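Come and help us run the Drindar Open (and play a bit of golf while you're at it)

Right, I need people. The Drindar Open is back in October, the entry list is filling faster than I'd dared hope, and my little band of helpers from last time has been thinned out by new babies, new jobs and one very badly timed knee operation. So this is me asking nicely for up to 20 new faces to join the crew for tournament week at Norkon Golf Club.

You don't have to be good at golf. You don't have to be any good at anything much, apart from turning up, being pleasant before breakfast and standing still when somebody is putting. If you've ever fancied seeing a tournament from inside the ropes, this is about as easy a way in as you'll find.

A bit about the week first. We're an amateur strokeplay event for men and women, three rounds over the Norkon course, with a practice day before and a pro-am style team event to kick things off. The field is mostly club golfers with low handicaps, plus a handful of juniors who will make the rest of us feel ancient. The atmosphere is friendly but people do care about their scores, and they've paid proper money to enter, so we try to do it properly.

What I'm looking for

Walking scorers. You go round with a group for the full 18 holes and send in the scores on a handset after each hole. It's a long walk with a stiff climb up to the 15th tee, so you'll want decent shoes and reasonable lungs. You do need to know what a bogey is. I'd like two scorers available for every group in the afternoon so that someone can swap in at the turn.

Ball spotters. This is the job I started on and I still love it! You stand out by the landing area on one of the blind holes with a flag and a radio, and you watch where the ball comes down. Good eyesight is a must. You'll get stretches of complete peace, with nothing but larks and the odd shout of "fore", and then four balls will arrive in a minute.

Starter's hut. Two people at a time, handing out cards, pencils and pin sheets, and keeping an eye on tee times. The first group goes off at 7.20, so you'd be with us by 6.30. It suits early risers and anyone who can read out a surname they've never seen before without panicking. (Practise on Ekkachai Jitpraphai, who won the thing last year and is coming back to defend it. He's very patient about it.)

Range and practice green. Filling baskets, moving the mats, pointing people towards the bunker they're allowed to practise in and away from the one they aren't. There's some lifting involved, so please tell me if that's a problem and I'll put you somewhere else.

Scoreboard and recording. Indoors, dry, near the kettle. You check cards with the players as they come in and then put the numbers up. Neat handwriting is worth a great deal to me here, as the main board is still done by hand with fat marker pens and I have no plans to change it. 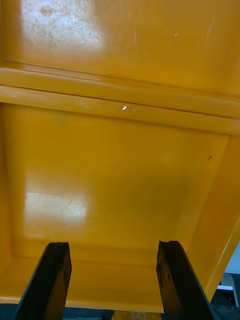
Domnica Sârbu
Tournament Organiser, Drindar Open

What you get

I can't pay you, I'm afraid, so let's be clear about that from the start. These are unpaid places. What I can offer is a round of golf at Norkon with a guest of your choice, to be used any time before the end of next March, a waterproof jacket from Rind (they've been kind enough to kit out the crew again), and a hot lunch for every shift you work. The lunches are done by Shagufta Malik in the clubhouse kitchen and I've known people sign up for an extra day on the strength of her lentil soup.

Parking is free in the lower car park. If you're coming by bus, get off at the Gistuvano stop and ring me, and somebody will come down and fetch you in a buggy. It's a good 15 minutes on foot otherwise, all uphill.

There's also supper for players and crew on the last night, with prizes. You're very welcome to stay for it even if you've only done one shift.

What I ask of you

At least two shifts over the week. A shift is either the morning (6.30 until about lunch) or the afternoon (from 12.15 until the last group is in, and that depends on the weather and on how slowly people play). If you can do more, wonderful, but please only promise what you can manage. I'd much rather have you for two shifts and cheerful than five and fed up.

You need to be 16 or over. Under-18s need a note from a parent or guardian, and I'll keep you on jobs near the clubhouse. No dogs, sorry, not even nice ones. Phones on silent out on the course.

Everybody comes along to one training evening at the club, starting at 6.45pm. Shoaib Butt, our head referee, takes you through where to stand, when to move and what to say if a player asks you for a ruling (the answer is "I'll call a referee", every time). Scorers stay on a bit longer to learn the handsets, and spotters go out with Khurram Mughal to have a look at the blind holes while there's still light. Khurram keeps the course, so he'll also show you which bits of rough to stay out of. He feels strongly about it.

A few things people ask

Can I help if I'm playing? Yes, as long as your shift doesn't clash with your tee time. Several players do a morning in the hut and go off in the afternoon.

Can I choose my job? Tell me your first and second choice and I'll do my best. Spotting goes quickly.

What if it rains? We carry on, mostly. If there's lightning we bring everybody in, and you'll be told where your nearest shelter is.

Can my friend come too? Please, yes – bring them all. Just ask each person to get in touch separately so I have everyone's details.

How to sign up

Drop me a line through the contact page on the club website and put CREW at the top of your message. I'd like your name, a phone number, your age if you're under 18, which shifts you could do, your two job choices and your jacket size. If you've got any first aid training, mention that as well.

I try to answer within a couple of days. If you've heard nothing by then, leave a message for me at the Norkon pro shop and I'll ring you back in the evening.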